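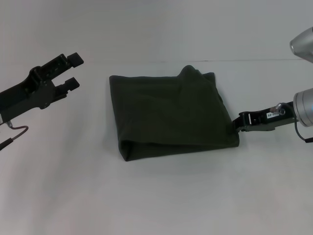
Home Articles Sections Authors Contact

Search this volume Enter keyword or author Go

3. Collecting the demonstrations

3.1 Setup and operators

All demonstrations were recorded on the two-arm station at our Prerville lab. An operator moves a pair of leader arms by hand and the station arms follow. Each arm carries a two-finger gripper and a small wrist camera, and a further camera looks over the work from above head height. Joint positions, gripper openings and all camera streams are written to one log by Teuber, our recording software, with a shared clock. We had used an older recorder for rigid objects and were happy with it, but cloth exposed every small timing fault it had. A finger that seems to close a moment before the fabric moves teaches the policy to close on air. Once the streams were lined up properly, the change in the learned grasps was a pleasure to see, and it came before we had touched the model at all.

Four operators contributed. None had folded clothes by remote control before, although all had driven the arms on block stacking. Amparo Lozano wrote the operator guide and recorded the first batch herself, and much of what follows comes from her notes. The guide is short on purpose. It says which states count as a valid start, which count as a valid end, and when to stop and throw an episode away. It says very little about how to fold. We wanted the range of habits that different people bring, and we got it: one operator nearly always smooths before the first fold, another folds first and pulls the layers into line afterward, and both styles produce good bundles.

3.2 What counts as an episode

An episode starts with a garment dropped or spread on the work surface and ends with it folded into a compact bundle and both grippers clear of the fabric. The second condition sounds fussy, but it matters a great deal. In our pilot recordings, people stopped the log as soon as the bundle looked right, often with a fingertip still holding a corner. Policies trained on those episodes folded well and then simply stayed there, pinching the cloth. Asking operators to release, back away and wait a moment before ending the log fixed this completely.

We also record episodes that start in the middle. A finished bundle is disturbed by hand, with a corner pulled out or a layer bunched up, and the operator repairs it from there. We call these repair episodes. They are quick to record and fun to do, and they turned out to be the most useful part of the collection. A policy that has only seen tidy folds has no idea what to do with a hump in the top layer. After training on repairs it will often reach for the nearest corner, give it a short pull, and look again.

The full set holds 3000 episodes, of which 800 are repairs. We did not plan that share in advance. Repairs were added in batches until the policy stopped getting stuck in states that a person would fix without thinking.

3.3 Dark fabrics

Light garments with printed patterns were easy from the beginning. Dark, plain ones were hard, and we are glad we took them seriously early on. On a dark matte cloth, a fold line may show up only as a slightly deeper shade, and the edge between two layers can vanish from the overhead view. Operators had the same trouble. In her notes from November, Lozano writes that she was "folding by memory" on the darkest pieces, since she could tell where the lower layer was only because she had put it there.

That remark changed how we collected. If the operator relies on memory and the policy sees only the current images, the demonstration contains choices the policy has no way to explain. We made two changes. First, operators now drive dark garments from the camera streams alone, without looking across at the station, so that they act on what the policy will later be given. Second, the wrist views were made larger on the operator's screen. People began to hover for a moment over a fold before reaching in, and the policy picked up this hovering too. It costs a little time in each episode, and we think it is well worth it.

Wrist images are far from pretty. They blur when the arm moves, they tilt with the wrist, and a piece of cloth may fill nearly the whole view. Figure 2 is typical. It is noticeably blurred and individual seams can't be picked out, yet the dark fold running diagonally across the green fabric is easy to follow, as is the curved crease to its left. That kind of shading is what we want the model to use. We considered dropping blurred images from training and tried it on a small subset. The resulting policy became timid near the cloth, slowing down in places where it should have gone straight in. We now keep every image.

Small items on a garment get the same treatment. The blue object in Figure 2 is neither masked nor labeled. Household laundry comes with buttons, tags, clips and things left in pockets, and a collection that has been cleaned of them would leave the policy surprised by ordinary clothes.

Figure 2. Wrist camera image of a dark green fabric with a diagonal fold and a curved crease. A small blue object rests in the hollow formed by the crease.

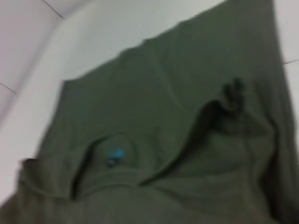
How many demonstrations does a new garment type need before the policy can fold it?

In our tests 90 were enough, provided the policy had already been trained on the full set and the new episodes included some repairs.

We reached that number by adding episodes in small batches and running the policy after each one. With only a few, it would copy the first fold and then lose its way. Further batches brought steady gains, and then the curve flattened. We kept going for a while out of curiosity and saw little more. Starting from an untrained model, the same number of episodes gave nothing usable, so most of the credit belongs to the shared training and the small batch only has to teach what is special about the new piece. For long sleeves, that is mainly the order of the folds. For stiff cloth, it is how hard to press and how long to hold.

3.4 Review and rejection

Every episode is watched once by someone other than the operator. The reviewer uses Dokex, a small viewer we wrote for the purpose, which plays all camera streams side by side and lets the reviewer mark a span and attach a short note. We started with a long form and a score for each fold. Reviewers disliked it, and their scores agreed poorly. The current form asks whether the start is valid, whether the end is valid, and whether anything happened that we would not want a robot to copy. Agreement improved right away, and the notes became much richer once people were free to write what they saw.

Failed grasps are not a reason to reject. An operator who misses a corner, opens the fingers and tries again has shown us something valuable. We reject episodes where a cable snags, where a gripper drags the garment off the work surface, or where the operator gives up. Slow episodes stay in. Very slow ones are trimmed at the pauses, but only where neither arm is moving and the fabric is at rest.

3.5 A second site

Part of the collection was repeated at Curkusico, a partner workshop with the same arms and a different set of garments. We expected lighting to be the main difference, and it was hardly noticeable. What did differ was the starting state. Their operators tossed the clothes from higher up and got tighter, messier heaps, where ours tended to lay them down almost flat without meaning to. The Prerville policy struggled on these heaps until we mixed in a batch of their episodes, after which it handled both.

This was one of the most encouraging results of the project, and it has changed our own habits. Garments at Prerville are now dropped from shoulder height, and the operator has to accept whatever lands. The guide was updated to match. We are still collecting under the new rule, and the repair episodes that come out of it are more varied than any we managed to stage by hand.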